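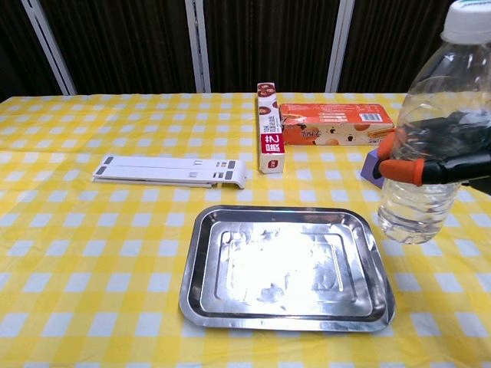
Karska suspends bottle handling after gripper fault

Karska has paused part of its table-clearing programme following a fault in which a gripper failed to hold its load after a brief loss of power. A bottle of water was dropped from a low height in January. No one was hurt and no other equipment was damaged.

The gripper, supplied by Belkadi, is designed to keep its fingers closed if the supply is cut. An internal review found that a worn spring in the locking part had allowed them to open. The arm itself stopped as intended.

The spring has been replaced on all 38 units in service. Each unit must now pass 100 holding tests with the power switched off before it returns to work. Loads above 500 grams will remain suspended until Belkadi has supplied a redesigned part – expected by the summer.

Customers using the Skesora control software should install the current update, which stops the arm when grip pressure falls. Sites without the update should keep staff outside the marked area while the arm is moving.

Enquiries should be addressed to the Karska press office.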